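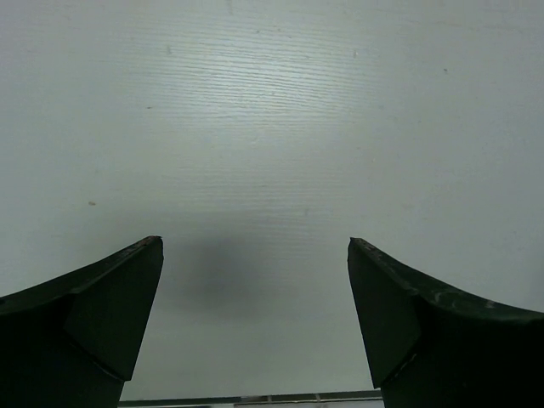

wrist cam servo: feature tracker loses everything below the hover height

ewere
Our approach controller estimates height and lateral drift from sparse optical flow on the wrist camera. Corner detector, pyramidal tracker, homography fit, then a velocity command. It works until the last part of the descent. By then the view is pale gray surface with faint wavy grain lines running sideways, a few tiny specks far apart, and the two fingers. The detector fills its budget of 1000 points and 961 of them land on the finger edges and the scuffs on top of the right finger. Those don't move relative to the camera, so the fit reports zero velocity and the arm keeps creeping. Has anyone solved this without putting tags on the table?
Elibariki Were

samell_dev
Mask the fingers. They are fixed to the camera for a given opening, so render a mask from the gripper model and dilate it a bit.

ewere
I have a mask, but it was drawn with the gripper closed. I will redo it for the open position. That still leaves almost nothing to track on the surface itself.

bataineh
You have the grain. Drop the corner detector and run direct alignment on the brighter band in the upper middle. We do that on brushed panels and it holds.

samell_dev
It will hold in one direction. The lines are mostly horizontal, so you get good constraint up and down the image and very little sideways. Check the eigenvalues of the Hessian before you trust the lateral term.

bataineh
The lines are wavy, so there is some sideways gradient. I would not write it off.

samell_dev
Some, yes. Not enough at our exposure settings. We tried it in July and the lateral estimate wandered.

ikeo7
Also mask the soft shadow between the fingertips. If that is the gripper's own shadow it changes with height, and direct alignment will read the change as motion.

ewere
New mask is in, generated from joint position, shadow region included. Points on the fingers went from 961 to 2. Direct alignment is stable front to back. Sideways I now freeze the visual term when the smaller eigenvalue drops under a threshold and use joint encoders only.

bataineh
What threshold?

ewere
Still tuning it. I'll post the config when I have one that works on the second table too.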